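Demonstration (robotics)

In robotics, demonstration is the practice of showing a robot a task in place of writing out instructions for it. A person moves the machine through the work, the movements are recorded, and a program later tries to produce something similar without help. The approach is often recommended as easier than programming, chiefly by people who have done the programming.

Methods

The oldest method is hand guiding, also called kinesthetic teaching. The motors are set to yield, and the operator takes hold of the arm and pushes it where it should go. It needs little training. It does put a human forearm in most of the camera's view, and a robot that learns from such recordings may come to regard the forearm as part of the procedure.

In teleoperation the operator stands clear and works the arm through a joystick, a handheld tracker or a smaller matching arm known as a leader. Leader arms are generally preferred for fine work, as the joints correspond one to one and the operator's elbow complains at about the same moment as the robot's. Delay in the connection is a common nuisance. Operators tend to respond to it by moving more slowly, and the learned program then moves slowly too, long after the connection has been fixed.

Simulated demonstration

Demonstrations may also be given to a robot that exists only in software. The operator holds a real controller and watches a rendered arm on a screen. Nothing can be broken, and a dropped object is restored with a key press. Depth is hard to judge on a flat display, so novices often close the gripper on the air beside the object, with great confidence.

The Nedano collection, recorded in this way, holds 3839 attempts at simple tabletop tasks, of which 2194 were kept. Its rules, drawn up at Ploretti, count an attempt as kept if the block ends up where it was meant to go, by whatever route. The later Farance set is smaller, at 800, and stricter: hesitation of more than a few seconds is grounds for removal, which cost it several of its most careful operators.

Quality of demonstrations

Two people rarely pick up a block the same way, and one person seldom does so twice after lunch. Programs trained on mixed styles may average them and arrive between two perfectly good grasps. The Koller guidelines advise a single operator for the first 1000 attempts, without saying what is to be done for the operator.

See also: Teach pendant; Leader arm; Imitation learning

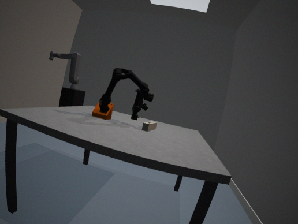 Simulated tabletop task, with the gripper of the black arm just above the table near a small block.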